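## 3 暗部层次在非涂布纸上的再现

本节讨论学术刊物的黑白内页中,暗部层次在印刷以后还能保留多少。我们所说的“暗部”,是指原稿中比中灰更深的部分,包括深灰、炭黑和接近纯黑的区域。在计算机渲染的插图中,这样的区域常常面积很大,相邻的色调之间差别很小(图 1)。

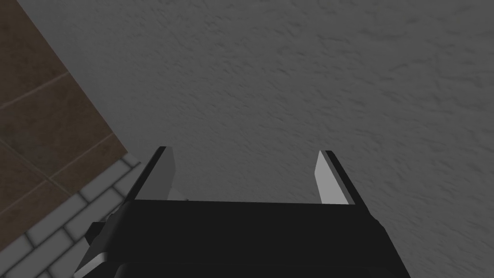
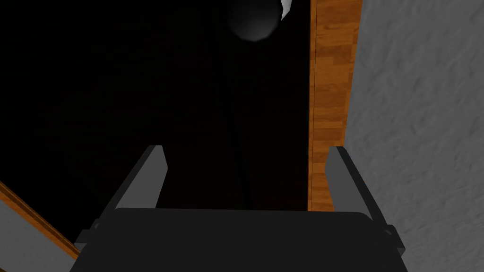

**图 1** 两幅计算机渲染图像,前景均为机体呈深色的夹爪。

过去的研究多数以涂布纸为对象。涂布纸的表面平滑,油墨留在纸面上,网点的边缘比较清楚。非涂布纸的情况不同:油墨进入纤维之间,网点向四周扩大,原来分开的两个灰级可能合成一个。在亮部,这个现象对阅读的影响有限;在暗部,网点之间剩下的白色空隙本来就很小,稍微扩大就会完全封闭。印刷工人把这种情况叫做“糊版”。本文沿用这个说法,但是只用它指空隙封闭,不包括由于墨量不均匀产生的脏点。

### 3.1 纸张与印刷条件

试验用纸由 Uysal 纸厂提供,共有两种:一种是本色书纸,颜色略黄,手感较粗;另一种是经过压光的白色胶版纸。两种纸在印刷前都在车间内平衡了一个昼夜。我们没有对纸张再做其他处理,目的是让条件接近小型刊物的日常生产。

印刷在 Skerkbridge 的一家工厂进行,时间为 2018年1月。印版、油墨和机器在整个试验中保持不变,机长也是同一人。总印数为 4000 张,两种纸各占一半。开机后的最初一段印张墨色还不稳定,我们没有使用。此后按照固定的间隔抽取样张,最后得到 402 张可供测量的样张。有折痕或者被手指碰过的样张已经除去。

测试条由 16 个灰级组成,从中灰到实地依次变深,每一级的宽度相同。测试条放在版面的外侧,与正文之间留有空白。我们原来打算在版心内再放一条,但是试印时发现它与大面积文字争墨,读数受到左右两栏的影响,所以取消了这个安排。

### 3.2 测量方法

密度测量由 Špela Bošković 和 Hülya Türkmen 分别完成。两人使用同一台反射密度计,在测量之前各自校准。每个灰级取中心位置读数,背面衬以黑色底板,避免背面文字透过来。如果两人的读数相差超过规定的范围,就由 Frøydis Fjeld 重新测量,以她的读数为准。需要这样处理的情况集中在本色书纸的最深几级,这与纸面本身不均匀有关。

除了仪器测量,我们还安排了目视判断。参加者在标准光源下观看样张,指出从哪一级开始不能再与下一级分开。参加者不知道样张属于哪一种纸,不过本色书纸的颜色比较容易认出来,因此这里的“不知道”只能是相对的。目视判断一共得到 2199 条有效记录。没有填写完整的记录没有进入分析,也没有用平均值补充。

### 3.3 结果

在压光胶版纸上,密度随灰级上升,曲线比较平稳,只在接近实地的地方变得平坦。在本色书纸上,曲线变平的位置明显提前。换句话说,在这种纸上,原稿最深的几个灰级印出来以后几乎是同一种黑色。

目视判断的结果与密度曲线的方向一致,但是并不完全重合。参加者认为不能分开的位置,往往比仪器显示的位置更早。一个可能的解释是,人眼在比较两个相邻的深色块时,会受到旁边白纸的影响。白纸越亮,深色块之间的差别越难看出。按照这个解释,颜色略黄的本色书纸应当稍微有利,可是网点扩大的影响更强,这种有利之处在我们的数据中看不出来。

另外有一个结果我们事先没有想到。在印刷后半段抽取的样张中,两种纸的暗部都比前半段略深,而亮部没有相应的变化。机长的记录显示,这一期间没有调节墨量。我们怀疑与车间温度升高以后油墨变稀有关,但是当时没有记录温度,所以不能确认。

### 3.4 对制版的建议

根据以上结果,如果刊物使用非涂布纸,建议在制版之前对暗部做单独的补偿,不要用提高整体亮度的办法代替。整体提亮会使亮部的细线变弱,坐标轴和小号标注容易断开。Kai-wen Lau 在 Vanuvgate 编辑部试用过这种做法:先按照纸张测出曲线变平的位置,再把原稿的最深部分压缩到这个位置以内。编辑部的反馈是,插图的对比略有下降,读者来信中没有提到这一点。

补偿曲线应当随纸张更换。同一种纸的不同批次之间是否也需要更换,本次试验不能回答,两种纸都只使用了一个批次。Lucie Hawthorne 正在整理另外三个批次的样张,测试条与本文相同,测量结果将单独报告。

还需要说明,作者提交的文件常常已经过多次转换。有的文件在转为灰度时暗部已经合并,制版阶段的任何补偿都不能恢复已经失去的层次。我们建议编辑部在收稿时检查灰度文件的直方图,如果最深一端出现孤立的高峰,应当请作者重新提供原始文件。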